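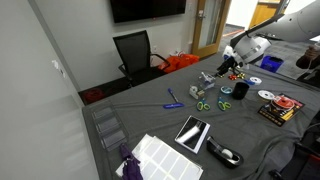
Photo: Perrine Arnaud

Gift wrap table: what stays out and what goes in a drawer?
Dorkier Craft Board > Paper and Wrapping > Setups

perrine_a
Posted 12th November
I have the big table set up for wrapping again and it has filled up the way it does every year. It has the gray cloth on it, which I like, so please don't tell me to take it off. On it are tape dispensers, loose rolls of tape, two pairs of green-handled scissors, pens, label sheets and red and gold bows. I have 18 boxes to wrap for the Gindska sale and then the family ones.

My question is what you leave out on the table while you wrap and what you put away. I keep setting a box down on top of the scissors.

eskil_s
Posts: 1701
Clear the middle completely. Tools go along one long side, the side of your cutting hand. Paper comes in from the other side. Bows and ribbon don't need to be on the table until the box is taped shut.

Is that ribbon in the package, on the black and yellow card? I'd leave it in the package until you need it. A spool with no wrapper rolls off my table every time.

perrine_a
Red ribbon, yes. I haven't opened it yet.

bronwyn.e
Posts: 800
I don't agree about the bows. If they are in a drawer I forget them, and then I have a stack of finished boxes and have to go back over all of them. Mine sit in a shallow dish at the back corner.

What I would lose is most of the tape. Pick one dispenser and use it. The beige one looks small enough to move around with you, but the black one will probably stay put better when you pull. The loose rolls can go in a bag under the table.

Hüsnü
Keep both dispensers. Use one for the clear tape and one for whatever you put on the labels. Swapping rolls in the middle of a job takes longer than it sounds.

Felt or any thick cloth is bad for cutting on, by the way. The paper dips and the blades catch. I cut on a board and do the folding on the cloth.

perrine_a
The cloth stays but I can put a board on it. I have a Bevon mat somewhere from when I did the bunting in May.

Does this look any better to you?
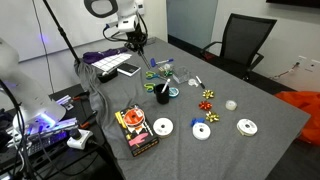

Scissors, cup and clear box on the gray cloth

eskil_s
The clear box is taking up room and it's mostly empty. Either fill it or take it off. I would put the bows in it, which should keep Bronwyn happy too, since she can see them.

bronwyn.e
It would. That is a good use for it.

The black cup is in the way in the center. Same with the two pairs of scissors. Stand one pair in the cup with the blades down and put the other pair in a drawer. You only cut with one at a time.

Hüsnü
If somebody is helping her she needs both pairs.

bronwyn.e
Then they go at opposite ends. Side by side they are no use to a second person.

ludi_coste
Posts: 1153
Coming in on the labels. Write all of them before you wrap anything. I do mine at the kitchen counter with a list, let the ink dry, and only bring the sheet to the table at the end. Your sheet is lying at an angle over the edge of that purple cloth, and I would want it flat on something hard. Also check the marker on one label first. The Delorme sheets I bought had a shiny coating and the ink smeared on every one.

What is the purple cloth for? If it's for wrapping, fold it and keep it with the paper.

perrine_a
I might use it to wrap a bottle, I haven't decided. I'll fold it.

So far I have: bows in the clear box, one pair of scissors at each end, cup to the back, labels done first somewhere else. I'm keeping both dispensers for now. Still not sure where the pens go if the cup has scissors in it.

eskil_s
If the labels are already written you need one pen, for marking the paper. It fits in the cup with the scissors.

Hüsnü
Pencil for marking. Pen shows through on thin paper.

ludi_coste
Agree on pencil. And measure the biggest box before you cut anything, so you know whether the roll will go around it.

perrine_a
Pencil it is. Starting on the small boxes tonight.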